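Turkley Hydraulic Fluid Samples - README

Lab results and machine records for hydraulic oil drawn from mining and quarry equipment. Maintained by Sem Coppens and Bit-na Yeon at Musetti. Questions about the lab columns go to Bit-na, everything else to Sem.

What is in it

The dataset holds 998 oil samples from 54 machines working at the Turkley quarry and the Stevens pit. Most of the machines are excavators and wheel loaders. The rest are haul trucks and two drill rigs. Each row is one sample, taken from one machine at one time, with the lab values and the machine hours at the time of the draw.

Of the samples, 309 also have a matching fuel record. We only attached fuel data where the fueling log and the sample sheet agreed on the machine number and the hour meter. Where they disagreed we left the fuel columns blank.

Files

samples.csv - one row per oil sample
machines.csv - one row per machine, with type, site and hydraulic tank size
fuel.csv - fuel use per shift for the matched samples
fluids.csv - the fluids in use, by grade and base oil type, with product names removed
codes.txt - the short codes used in the notes column

All files are UTF-8, comma separated, with a header row. Empty means not measured. A zero is a real zero.

Main columns in samples.csv

sample_id - unique, no meaning in the number
machine_id - joins to machines.csv
fluid_id - joins to fluids.csv
hours_total - hour meter reading
hours_fluid - hours since the last full fluid change
visc_40 - kinematic viscosity at 40 C, in cSt
visc_100 - kinematic viscosity at 100 C, in cSt
vi - viscosity index, calculated from the two above
water_ppm - water content
iso_4406 - particle count code, kept as text
fe, cu, cr, si - metals and silicon in ppm
draw_point - tank, return line or live port
notes - free text plus codes, lightly cleaned

How the samples were taken

Shop crews drew the samples during regular service stops, with the machine at working temperature where they could manage it. Live ports were used on the newer excavators. On older machines the sample came from the tank through a hand pump and fresh tubing. Tank samples run dirtier on average, so please do not mix draw points when comparing particle codes between machines.

The lab work was done in one place throughout. The instrument used for particle counts was replaced partway through the project. Rows from before the change have counter = A and rows after have counter = B. We ran duplicates on both for a short time and those are flagged with dup = 1. Drop them before you calculate any averages.

Cleaning

Hour meter readings that went backward were checked against the service sheets and fixed where the sheet was clear. Readings we could not settle are still in the file with hours_flag = 1.

Top-ups are a weak spot. Crews were asked to write down every liter added between changes, but the sheets from Stevens are thin on this, mostly on night shift. Treat hours_fluid at Stevens as an upper limit on the age of the oil - some of it is younger than it looks.

Viscosity index was recalculated for every row. The lab reports from early on had it rounded in two different ways.

Silicon and wear metals
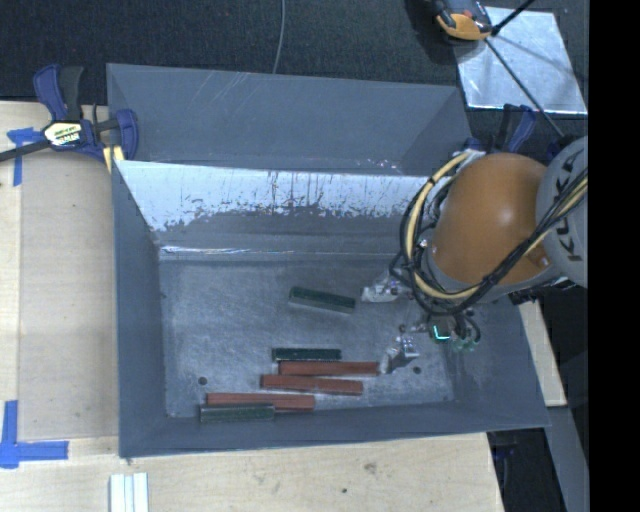 Silicon in a sample can be dirt, but it can also come from seals, sealants or antifoam additive, so a high value alone does not show that dust got in. Look at iron and chromium in the same row first. Abrasive wear has a plain look on open sheet metal, like the cloudy wear marks and fine scratches on the floor of a gray bin, and on a cylinder rod or a pump plate it is much harder to find without taking things apart. The metals columns stand in for that inspection. They do not tell you which part the metal came from. Copper in particular can come from the oil cooler as well as from pump parts, and the notes column uses the code CLR where the crew knew a cooler had been changed.

Suggested uses

Tracking viscosity loss against fluid hours. Comparing multigrade and single grade fluids on the same type of machine. Building simple alarm limits for water or particles.

Uses to avoid

Please do not use fuel.csv to claim a percent saving for one fluid over another. The machines did not do the same work from shift to shift, the operators changed, and loads were not weighed. There is also no row for idle time. We tried a fuel comparison ourselves and did not trust the result enough to publish it.

Do not use the set to rank the two sites. Stevens is wetter, has steeper ramps and runs older equipment.

Loading

The Cluron scripts in the tools folder read all four tables, apply the joins and drop the flagged rows. Run cluron_load.py with the data folder as its only argument. Add --keep-flags if you want everything. The scripts expect iso_4406 as text, and spreadsheets like to turn codes such as 18/16/13 into dates, so do not open and resave samples.csv in one before loading.

Changes

December - fixed the liters and gallons mix-up in tank size for the drill rigs. Added draw_point for the Turkley loaders.
Before that - first shared version, no fuel table.

Known open items

Chromium is missing for one full batch from Turkley. The lab is looking for the printout.
Two fluids share a fluid_id in the oldest rows. Filter on hours_flag = 0 and the overlap goes away.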